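Handout 5: a landing place for the small stuff

I said last time that we'd get on to keys, so let's do keys! Frans De Haan asked me in the break why I bother giving them a whole session, and my answer is that they're the thing most of us hunt for just as we're trying to leave the house.

My rule is dull but it works for me: pick one surface, low and plain, and let nothing else live there. I like a bright colour (red is lovely on a pale floor), so your eye goes straight to it from the doorway. A cabinet top is usually the first place people think of, but mine fills up in no time with cups, post and ornaments, and then the keys slide under an envelope and that's that.

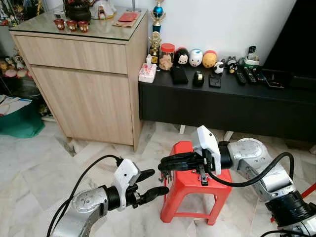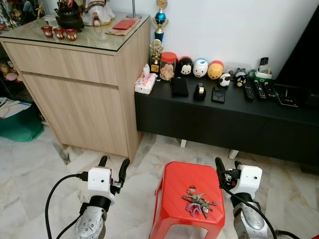

## Things to try before we meet again

- Choose your surface. A stool, a stack of books, the end of a shelf, whatever you've already got.
- Put a charm on the ring if you haven't one. Veerle Wuyts swears by something big and pink, and I'm coming round to it.
- Look at your nearest cabinet top and decide what's display (teapot and cups, fine, leave them be) and what's only passing through. Envelopes are nearly always passing through.
- Bags on the floor with papers in or beside them: empty 2 of them, no more. We'll do the rest together in July.

Bring your notes, however scruffy. Next up is toy shelves, so brace yourselves!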